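About Nosteck

Home | About | Cells we look after | Contact

Who we are

Small shop. We set up and look after robot cells for people who fold, sort and pack cloth. Towels, shop rags, gym stuff, hotel linen. No welding, no palletizing, we'll pass you on to somebody good for those.

Natália Cardoso started Nosteck after years of fixing other people's grippers on night shift. She still takes most of the service calls and does nearly all the wrist camera work herself. If the phone rings out she's under a machine, leave a message.

What we do most

Mostly the Skalutari cell. One arm, two-finger gripper, small camera at the wrist. We have 4 of them under contract right now, the oldest at the Uddin laundry, where it runs from 6 a.m. and gets its lint cleaned out at lunch. Ours to keep alive, so we know it pretty well by now.

Setting one up goes like this. Bolt down, level, power, air if there's air. Then the fingers. Close them on nothing, look at the tips, shim until they meet along the whole pad and not just at one corner. Cloth finds a bad corner right away. After that the camera: clean the lens, tighten the bracket, check that both fingertips show up in the view with the gripper shut. Then real cloth, the customers own, never our samples. Fuzzy knits behave nothing like flat cotton and a cell tuned on one will fumble the other.

Then edges. Most of our time goes into edges. The arm has to learn where the cloth stops and the background starts, and a soft fuzzy border is harder than a hemmed one. We hang a piece, bring the fingers up to the side of it, stop, look, adjust, again.
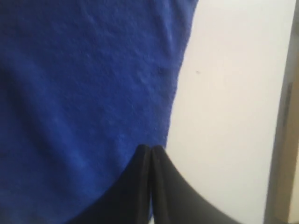
Edge check from the wrist camera, blue cloth, fingers closed.

Looking after it

Service visit every 900 running hours. Finger pads, cable at the wrist (always the cable), camera bracket, a reference picture compared with the one from install day. If the tips have drifted we re-shim on the spot. Pads are stocked here under part no. 699, ask for them by that, the old Flernutley number still works but takes longer to look up.

We close for a week in December. Contract customers still get the emergency line.

Find us

Unit 41, Flernutley Yard, around the back, blue buzzer. Parking is tight so dont bring the big truck. Visits by appointment, mornings are best. Bring a bag of whatever you want folded, dirty is fine.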